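Bedidwood Adds Plain Off-White Cup to Its Tableware Range

BILLSTEAD, 27th April – Bedidwood, the Billstead tableware company, is adding a large cup to its everyday range. The cup is called the Monti and goes on sale in the company's own shop this week. Other stores will carry it from September.

The Monti is the first new shape in the range in 5 years. Customers who already own the company's plates and bowls had been asking for a cup big enough for soup, cereal or a full serving of coffee. The older cup in the range is smaller and will stay on sale at the same price.

Work on the shape began last fall. The company wanted a cup with a wide mouth that still narrows enough toward the bottom to be picked up with one hand. Early versions had straight sides and took up too much room in a kitchen cabinet. The final version tapers down to a rounded base and has a thin rim.

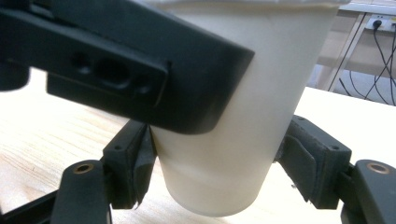 The outside has been left without a pattern or a printed name. Bedidwood sells most of its tableware one piece at a time, and plain pieces are easier to add to a shelf that already holds several styles. The color is creamy white toward the top and a warmer beige lower down. Both shades were picked to go with the plates now in the range.

The surface is matte, like the rest of the line. Care instructions are printed on a card inside each box, along with the address to write to about returns.

The Monti will be sold singly and in boxes of 2. Boxes are packed with folded paper and no plastic. Tredex, which already handles deliveries for Bedidwood, will ship the cups to stores and to customers who order from home. Orders over $50 ship free – this applies to the whole range and can include sale items.

Stores that want to carry the Monti in September can order now. The smallest store order is 45 cups, which may be a mix of singles and boxes. Samples are available on request from the Billstead office, one per store.

About Bedidwood

Bedidwood makes cups, plates and bowls for everyday use. Its office and shop are in Billstead.

Press contact: Bedidwood press office, Billstead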